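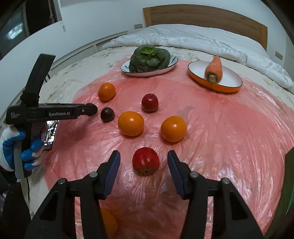
Apple and orange on pink plastic

Nov 25, 2025

I have been reading about food waste apps again, against my better judgment. Every February I clear out the freezer and feel bad, and every fall some company offers to feel bad on my behalf for a monthly fee.

The latest is Bollico. You type in what you bought, it guesses when each thing will go off, and then it nags you. The front page says members save 2,117 meals. Per year? Per member? All of them put together, since the dawn of time? I read the whole page twice and couldn't find out. There's a footnote, but it leads to another page on the same site that repeats the number in bigger type.

I tried it for 22 days. It told me my onions were in danger on day four. My onions were fine. They were fine for the entire trial and I'm still eating them. It had no opinion at all on the half bag of spinach, possibly because I forgot to type it in, and that to me is the whole problem with the idea. A person who remembers to log spinach will probably remember to eat it.

Before that I paid for Tekunix, a drawer liner that was supposed to keep fruit fresh longer. Did it? I have no clue. I didn't keep a second drawer without one, and I doubt most of the people leaving five stars did either.

What has made a difference, as far as I can tell, is shopping 2 times a week with a short list and a small bag. It's boring and I can't prove that works either. I do know my trash is lighter and I've canceled the subscription, although the nagging emails about onions are still coming.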